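Edholm Skills Laboratory Discussion Board
Practice Materials > Suture pads and thread

Topic: Pad replacement and stitch spacing

kemeys_lab
Posted 2/19/21
Members are asked to comment on the proposed replacement interval for practice pads. The current guidance is 52 closures per pad. Several instructors consider this too high, as the edges of the incision begin to tear well before that point. Please state which pad you use and the spacing you teach.

J. Vasconcelos
My section uses the Bonetik pad. I would not support a lower figure. The tearing reported to me came from learners who placed stitches too near the edge and then pulled upward on the thread. A bite of 5 mm from the incision has given us acceptable results.

stitchroom7
I respectfully disagree with the previous post. Crowded stitches wear out a pad at any bite depth. 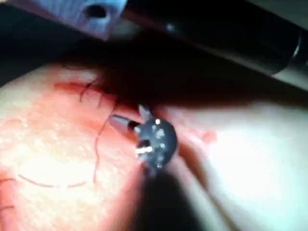
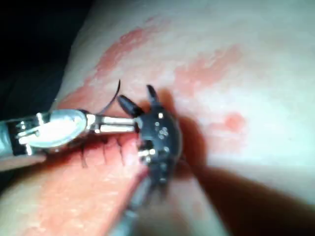
Our section now asks learners to leave 7 mm between stitches and to move to a fresh length of the incision for each exercise. We also trim tails before the next stitch is started, so that old ends are not caught in a new knot.

rovton_user
Does the spacing rule apply to running closures as well? Our Rovton pads are firmer and we have kept to the older handout.

stitchroom7
Interrupted stitches only. We have not settled on a figure for running closures.

J. Vasconcelos
I accept the point on crowding. I remain of the view that the interval should stay where it is and that the handout should be corrected. Our pad budget for the year is $2,844, and a shorter interval would use it up before May. Jailson Vasconcelos, Section B.

kemeys_lab
Both positions are noted. Rovton users are requested to post their closure counts in this thread before the handout is revised.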